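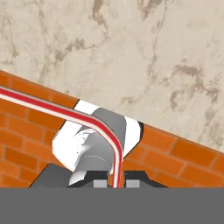
Marisol Paucar

ok thread on moving my nan's recipes out of the biscuit tin and into something I can search. been putting it off since April. here goes

the tin has cards, backs of envelopes, one bus timetable with a chutney on it. half in pencil. nan wrote Chala on the front of everything she brought back from her summers there, so that's the first pile

pile two is Admont. my aunt's handwriting, all cakes, all huge. one starts with 500 g butter and just carries on from there, no method, only "bake as usual"

as usual HOW aunty

typing them into Nenen for now. it's fine. search is good, tags are a pain, you can't rename one without going into every recipe that uses it. if anyone knows a way round that pls shout

rule I've made: type what's on the card first, mistakes and all. then my notes underneath in brackets. I tried fixing as I went and lost track of which bits were hers by the second card

oven temps are the worst. she had gas, I've got a fan oven that runs hot. "mark 4" I can do. "a good oven" I cannot do

also she measured in one particular blue cup and my cousin has the cup. have asked for the cup. no reply

made the bean stew last night to test. it says serves 8. it does not serve 8 unless seven of them have already eaten. lovely though, more cumin than you'd dare

my mum rang halfway thru and said nan never put carrots in. card says carrots. mum says that's the Gindia version, from the neighbours. so now there are two stews and I've had to start a whole new tag

see above re tags

left to do: pickles, the soup cards that got damp and stuck together, and whatever's in the envelope marked DO NOT GIVE TO RITA

I don't know who Rita is. mum went very quiet when I asked

will post the butter cake when I've worked out what usual means. tea now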